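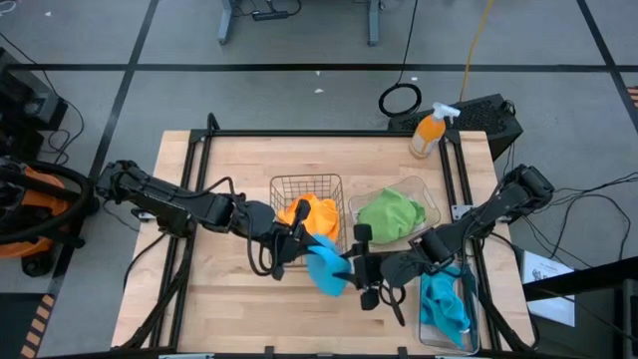

Figure 1. Blue cloth over the wooden table.

Reusable Cloths and Paper Towels in Shared Student Kitchens
Jeptoo Mwakalinga, Kheri Simiyu and Capucine Tanguy
Submitted 31 August 2021

1. Background
Forkstead is a student residence with shared kitchens. Paper towels are bought from the house fund, and the cost comes up at most house meetings. We wanted to know if cloths would cut the amount of paper used. Tatu Magesa supervised the project.

2. Method
We asked 53 residents to take part. In the first period they used paper towels as usual. In the second period we put clean cotton cloths in each kitchen and left the paper towels where they were. Residents marked a sheet on the fridge each time they tore off a towel.
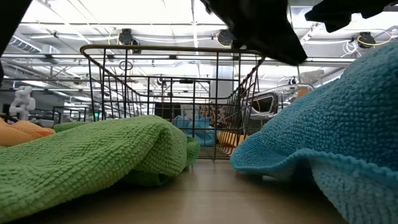

Cloths were washed at 60 degrees with the house towels and dried on a line. Jabari Lyimo kept the tally sheets and typed them up. We threw out 2 sheets that had gotten too wet to read, one from each period.

3. Results
Residents recorded 1096 paper towels in the first period and 767 in the second. Most of the drop was in wiping counters. Use for greasy pans hardly changed, and several people wrote that they did not want to put bacon fat on a cloth. 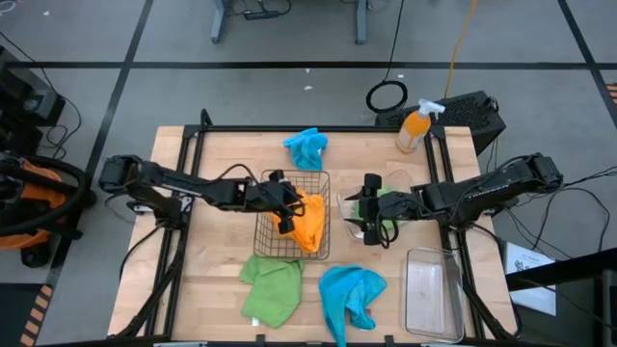 The main complaint was smell. Cloths left balled up in the sink had to be washed again before anyone would use them. Hooks were added in April in one kitchen, too late to compare.

4. Limits
The sheets depended on people remembering to mark them. We did not weigh the paper or work out the cost of the extra laundry.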